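Sorting and Storing Small Jewelry at Home
Household Guidance Series, Prandthorpe Home Skills Center
Prepared by Isabelle Marchand; reviewed by Saqib Khattak

Purpose
This page sets out the method taught at the Prandthorpe Home Skills Center for sorting a small collection of rings, bracelets and bangles and placing it in one open tray. It is intended for everyday and costume pieces. Items of high value should be appraised and stored according to the advice of the appraiser or insurer.

Before You Begin
You will need:
An open tray or shallow box with straight sides
A plain soft cloth
Two or three small pouches or lidded dishes
A notepad and pencil
A flat surface large enough to spread out every piece

A made bed is a suitable surface. Small metal pieces do not bounce or roll far on a sheet. Pull the sheet tight first and move pillows and blankets toward the head of the bed. Work in daylight where possible; mid-morning is best in most bedrooms. Keep pets and small children out of the room until the work is complete.

Step 1. Lay everything out
Empty all existing boxes, pouches and drawers onto the sheet. Leave a space the width of a hand between pieces. Chains and cords that have become tangled should be set aside for Step 3.

Step 2. Sort by type
Form separate groups for rings, rigid bangles, flexible bracelets, cord bracelets, and loose parts such as beads and charms. Do not sort by color at this stage. Record any piece that is missing a stone or has a bent setting, and place it in a pouch marked for repair.

Step 3. Release knots
Lay a tangled cord flat and loosen the knot from its outer loops. A blunt needle may be used on braided cord. Do not pull on both ends at once. A knot that does not open within 17 minutes should be left for another day, as tired hands tend to tighten it. Decorative knots that form part of the clasp should be left as they are.

Step 4. Wipe each piece
Use the dry cloth for metal and stone. Cord may be wiped with a slightly damp cloth and must be fully dry before it is stored. Commercial dips are not recommended for jade, pearls or plated metal.

Step 5. Fill the tray
Place rigid bangles first. A bangle may stand against a side wall, which leaves the floor of the tray free for other pieces. Lay flexible bracelets along the front edge, where they can be lifted out without disturbing the rest. Add cord bracelets last, loosely coiled. Rings with raised settings should go into a small dish or pouch to prevent scratching. Loose beads also belong in a lidded dish; a collection of 100 beads or more should be divided by size.

Step 6. Place the tray
Store the tray in a drawer or on a shelf away from direct sun and bathroom moisture. A tray of 60 square inches is sufficient for most personal collections. Review the contents each March and return repaired items to their groups.

Participants who wish to keep a written inventory may request the one-page form from Consuelo Figueroa at the front desk.

Jade bangle in the black tray, with the red cord bracelet still outside it:

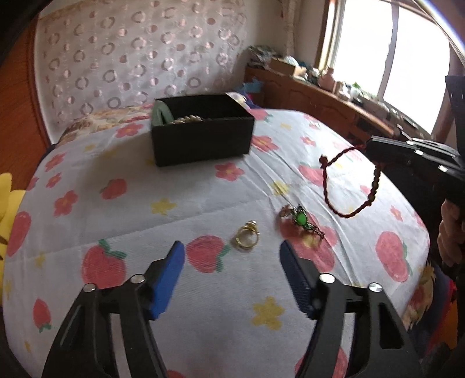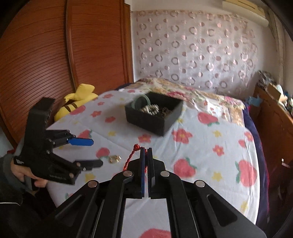 May jade and metal pieces be kept in the same tray?
They may share a tray provided they do not rub against each other. Place a folded strip of soft cloth between them, or stand the jade against one wall and keep the metal pieces at the opposite end. If the tray will be moved often, put the jade in its own pouch.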